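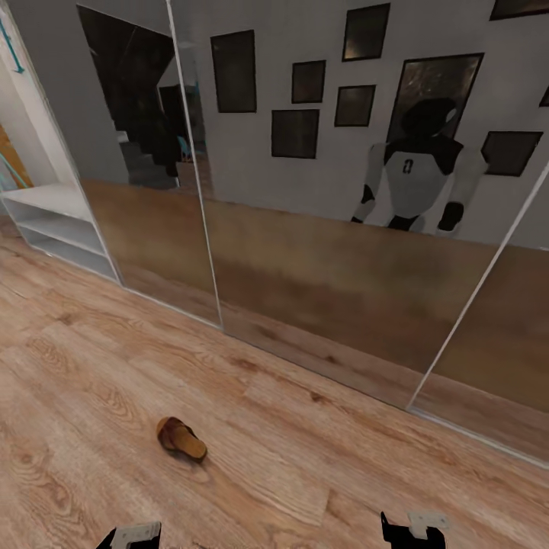 2/3/26

The Rismont student robotics club has reached the midpoint of its household tidying project, and this entry records the present state of the work for members and for the families who follow this blog. I serve as faculty advisor to the club, and the opinions given below are my own.

The assignment is simple to state. A humanoid robot in simulation must pick up footwear from a bedroom floor and place it on an open shelf. Students drive the robot through the task by remote control, and each attempt is saved as an episode. The club set itself a target of 973 episodes before the end of March. As of this writing, 462 have been accepted into the set, which we have named Flanuvora.

An episode is accepted only after review by a student other than the one who drove it. Reviewers use the Kernex viewer and follow the written checklist adopted in the fall. An attempt in which a shoe is dropped may still be accepted, provided that the driver recovers it without restarting. The Bhuiyan room layouts, named for the street on which our school stands, have been revised twice, and episodes from the first revision will not be carried forward.
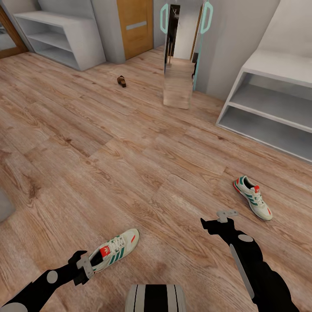

Left gripper holding one sneaker near the heel, with its mate still on the floor.

Sneakers have been the most instructive objects. Students were first taught to close the gripper across the middle of the shoe, and many of the early grasps slipped. The current guidance is to take hold at the opening, close to the heel, and to raise the shoe slowly. New drivers are asked to complete 2 supervised sessions before their episodes are submitted for review.

Sandals remain difficult. They lie low to the floor, and the fingers must come down at a shallow angle. I have asked the students to attempt sandals first in each session, while their attention is fresh. Several have objected to this order, and their objections will be heard at the next meeting.

Members who have not yet signed the lab agreement should do so before requesting simulator time. Review shifts for March are posted on the lab door.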